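Housekeeping Practice, Unit 7: Carpeted Floors
Handout prepared by Mekdes Sisay
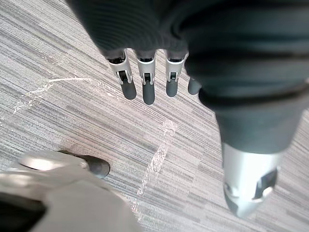 Carpet is cleaned last in a room, after the shelves, sills and desks. Dust from the higher surfaces falls on it, and doing it first means doing it twice.

Pick up by hand first. Paper clips, staples, rubber bands and coins go in the tray on your cart. Do not run the vacuum over them. Check under the desks and along the baseboard.

Vacuuming. Start at the wall farthest from the door and work backward. On a striped carpet, follow the stripes going out and overlap each pass by a third on the way back. Go across the stripes once in the areas people walk on most. Slow passes pick up more grit than fast ones. Empty the canister when it is half full.

Gray carpet. Gray hides dry dust well and shows light-colored lint badly. Look along the floor from a low angle, with the lamp on one side of you, before you decide a section is finished.

Spots. Blot with a white cloth, working from the outside of the spot in. Do not rub. Use cool water first. If the spot is still there, use the Avetti solution at the strength on the label and blot again with plain water. Write the room number and the kind of spot in the log.

Edges. Use the narrow tool along walls and around table legs. Most complaints we get are about edges.

For next class: read pages 11 to 21 in the Plattner binder. Practice is in Room 446 with Naveed Niazi. Bring your own knee pad. Retno Wijaya has spare log sheets.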